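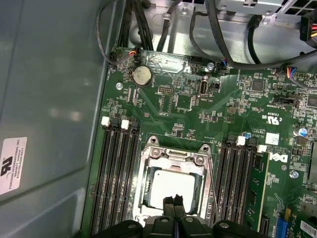
Collegiate club running should publish its own times

Most college running clubs keep results badly. A club of moderate size enters six or seven open races in a school year, holds a time trial in the fall and another in the spring, and records the outcome in a shared spreadsheet that passes from one student officer to the next. Within two or three handovers the column headings no longer match the contents. Times that were taken by a chip mat sit next to times read off a wrist. Distances that were certified sit next to distances that somebody measured on a phone. I have spent three seasons cleaning up one such sheet, and my position is that clubs should adopt a fixed recording standard, publish under it, and refuse to list marks that fall outside it.

The argument against is familiar. Club running is recreational. Members join for company and for a reason to get out of bed at 6 a.m., and a formal standard looks like varsity procedure brought in through a side door. I take this seriously as a statement about motive. It does not say much about record keeping. A club that lists times at all has already decided that times are of interest, and the only open matter is whether the listed number means what a reader will take it to mean.

Consider the standard complaint at our own club, Folach Harriers. A member runs 5 kilometers in an October time trial on the river path and is listed at 18:42. In April the same member runs a certified road 5K and is listed at 19:20. The sheet shows a decline of 38 seconds over a winter of steady training. The member concludes that the training failed, changes the training, and gets hurt. When the river path was finally measured with a calibrated wheel it came out short by more than enough to account for the difference. The October mark was never an 18:42 for 5 kilometers. It was an 18:42 for the river path, which is a perfectly good thing to know, filed under the wrong heading.

Course length is the largest source of error and the cheapest to correct. A 400-meter track is available on or near almost every campus. Lane one, measured 30 centimeters out from the raised curb, is 400 meters. Lane two is longer by a little over seven meters per lap, and a 5,000-meter trial run entirely in lane two covers close to 90 extra meters. Clubs that share a track with walkers in the evening routinely run trials in lane two or three and then list them as if they had been run in lane one. The remedy is to write down the lane. If the lane is known the distance is known, and the mark can be listed at its true length or left out.

Watch distance should not be accepted for any listed mark. Consumer GPS receivers record a position at intervals and join the positions with straight lines. On a track this cuts the bends or widens them, depending on the filter in use. On a tree-covered path it wanders. The better units have a track mode that snaps to a stored oval, and the result looks very clean, but a clean figure of that kind is a lookup and should be read as one. I would allow watch distance in a training log without restriction. It has no place in a results table.

Timing is the second matter. There are three methods in ordinary use: chip, hand, and self. Chip timing gives two figures, gun and net, and clubs tend to list whichever is faster, so in practice net. In a small race the two differ by a second or so. In a large city race a student in the back corral may lose four minutes before reaching the start line. Either figure can be defended. Mixing them in one column cannot. My preference is net for roads and gun for track, with the method stated in the heading.

Hand timing is more accurate than people expect if the timer stands at the line and starts on the flash or the arm signal. It should be rounded up to the next tenth on the track. A hand time reported to hundredths implies a precision the method does not have, and a list that ranks a 4:31.27 hand mark over a 4:31.3 has made a distinction out of the timer's thumb. Self timing, where the runner stops the watch some steps past the line, should be treated like watch distance: fine in the log, absent from the table.

The third matter is conditions, and here I part company with people who otherwise agree with me. Ekrem Işık, who kept the Buvero club's results for 2 seasons before me and whose sheet was far better than mine, applied a correction for heat and elevation gain. His formulas were sound as far as I can tell. I still think the practice was a mistake. An adjusted time depends on the model, and when the model is changed every mark behind it moves. A member who ran 42 minutes for 10 kilometers on a hot, rolling course should be listed at 42 minutes, with the temperature and the climb in the next two columns. A reader who wants an adjusted figure can work one out. A reader who is given only the adjusted figure cannot get back to the original unless the constants were saved, and in my experience they were not.

Işık's reply, which he has made to me more than once, is that raw times reward the student who can afford to travel to flat, cool races. He is right about that. A member who works weekends and can only race the local hill course will look slow on a raw list. But the cure for it is to list results by course as well as by distance. Keep a separate table for each course that the club runs every year. The Van Loon Hill 10K has been run over the same route for as long as our records go back, and a club best on that course tells members far more than a corrected time would. Comparisons within a course need no formula.

Cost comes up at every meeting, so I will deal with it. The standard I am describing needs one calibrated wheel, two stopwatches, and a page of rules. We already owned the stopwatches. The wheel was borrowed from the facilities office for an afternoon and returned. The page of rules took an evening to write and a good deal longer to get agreed, mostly over whether old marks should be kept. We tried results software for part of a year, a package called Idum, and dropped it. It handled splits well. It had no field for lane and no way to mark a course as uncertified, so the two facts I cared about most went into a comments box where they could not be sorted. A plain table with the right columns did the job better.

On old marks, my view is that they should be kept and moved. Our sheet held a little under 1,000 entries when I inherited it. A large share had no method recorded and no way to recover one. Deleting them would have wiped out the only trace of several years of members, some of whom still write in to ask about their times. We put them in a second table headed "method not recorded" and closed it to new entries. Two club bests moved with them. One of the former record holders was annoyed, and said so at length. The other ran the distance again on the track in May, in lane one, with two hand timers, and took back the record by a margin that left no room for argument. I do not offer that as proof of anything, since she was fitter by then.

There is a further objection, which I hear mostly from coaches of varsity programs: that none of this matters at club level, as no one is selected or funded on the basis of these lists. The first half does not follow from the second. Members use the lists to pick training paces. They use them to choose a corral, to decide whether to try for a walk-on place, and to judge whether an injury has really cleared. Each of those decisions takes a number from the table and treats it as a measurement. An error of 3 percent in a 5K mark shifts a threshold pace by enough to turn a sustainable session into a hard one, and a student who repeats that twice a week for a semester is carrying a load that nobody planned.

The columns I would require are these: name, date, event, course, certified or measured length, surface, lane if on a track, timing method, time, and temperature at the start. Elevation gain should be added for roads and trails. Entries missing course, length or method are held until the gap is filled. The officer in charge of results should have the authority to hold a mark without calling a vote, because a vote on whether a friend's time counts will always go the same way.

Our table for next season already has its first held entry. It is mine, from a relay leg with no measured start point, and I have written to the organizers for the course map.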